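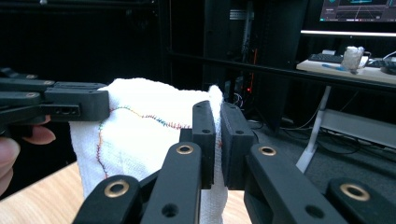
Household Textiles Group, Department of Design and Materials, Senddale

3.2 Towels and surface stitching

The towel set was drawn from household stock collected in Flirkstead and Redport. Terry cloth was chosen because its looped pile behaves differently from flat-woven cotton when lifted: the cloth gathers into soft folds near the points where it is held, and the lower part hangs under its own weight. Figure 1 shows a white terry towel held up at two places, with a line of multicoloured zigzag stitching across its front face.

Figure 1. White terry towel with zigzag stitching in red, orange, yellow, green, blue and purple thread. The line curves across the top and also runs down the left side into the folds.

Stitching of this kind matters for folding in two respects. First, it gives a visible reference on a cloth that otherwise has little contrast — a plain white towel offers few cues as to which part of the surface is facing the viewer. Second, dense thread can stiffen the pile locally, and a fold placed along a sewn line may not lie flat. Asadi's earlier grading scheme treated all decorated towels as one class. We separated them into 9 classes by the position and density of the decoration.

In total, 2,054 folds were recorded, of which 657 involved a decorated towel. Each fold was graded by Shirin Shojaei on edge alignment and flatness, using the same grey bench and the same colour chart throughout. Towels heavier than 700 grams were excluded, as were any with torn hems. Grading of the remaining bath mats was completed in September and is reported separately in Section 3.4.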